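Teaching by Hand at Trostus
The slow business of collecting examples for a machine that has to learn from people

Most of the work at Trostus happens at tables. People stand at them with a gripper in each hand, pick something up, put it somewhere else, and do it again. Each pass is recorded and becomes one example for a learning system called Ulero, which will later be asked to do the same thing with a robot arm.

The company started gathering examples in January. By the time I visited, on Tuesday, May 12, 2026, it had 3,763 of them on its server, spread over 18 tasks. Of those, 3,360 had passed review. The rest were thrown out or set aside, mostly for dull reasons. A recording started late. An object left the view of the lens at the moment it was being let go. A person changed their mind halfway and went back for a better hold.

That last kind causes the most argument. Some of the staff want to keep the second tries, on the grounds that a robot will miss too and needs to know how to recover. Others say a system trained on hesitation learns to hesitate. For now those recordings go into a folder of their own, which keeps growing.

The grippers are made to be held, with two fingers that open and close and a lens looking out over them. The idea is an old one in the field. If the tool in a person's hand is close enough to the tool on the robot, the robot never has to be in the room while the examples are made. It also means the work can move. Part of the collection was done at Dodolach, a shared workshop across town, where the light and the furniture are different and the examples are better for it.

Learning to use one takes a morning. New people move too fast. They are used to their own fingers, which can feel a cup start to slip, and the gripper gives them very little of that. The advice they get is to go at the speed of someone carrying soup. After a few days most of them settle into a steady pace, and then the trouble is the opposite – every pass looks the same, and the system learns one path instead of a skill. So the objects get moved between passes, turned around, and traded for others. 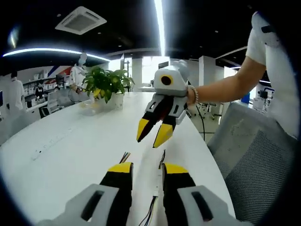 Review takes longer than recording. One person watches each pass from start to finish, marks where the grasp begins and ends, and writes a short line saying what was done. Trostus first tried to have this labeling done by software from a supplier, Sikora, and still uses it for a first cut. It finds the start of a grasp well enough. It is poor at telling a release from a drop, so a person checks every ending.

The largest single task has 804 examples and consists of setting a small object down without knocking over whatever is next to it. The staff expected to need far fewer. Ulero got the reaching part early and kept failing at the last inch, so they went back to the tables and recorded more last inches.

The next batch will use both hands at once, one to hold and one to work. The list of tasks was still taped to the door when I left, with two crossed out and one added in pencil.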